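Interior door swings open on its own
Posted April 7, 2018 by Stakeck

Our house has solid wood bedroom doors, and one of them won't stay where I leave it. I set it halfway and it drifts all the way open. The latch works fine when it's shut. Do I need new hinges? The ones on there are 34 years old.

Flellon
Probably not. Check the jamb with a level first. If it leans, the door follows it. Pull one hinge pin, lay it on concrete and tap the middle with a hammer until it has a slight bend. Put it back in. The extra friction holds the door.
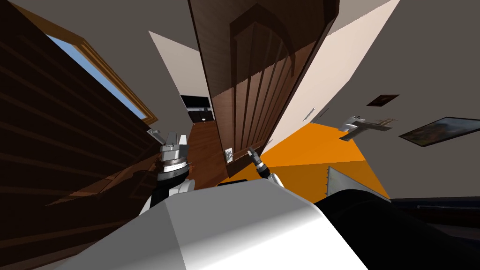

If it still moves after that, do a second pin. Leave the bottom one alone so the door has something to hang on while you work.

Skelico
we just use a rubber wedge, had it 2 years

Jakubowski
Tighten the screws before you bend anything. On a heavy door the top hinge works loose. Swap one short screw for a long one that reaches the stud.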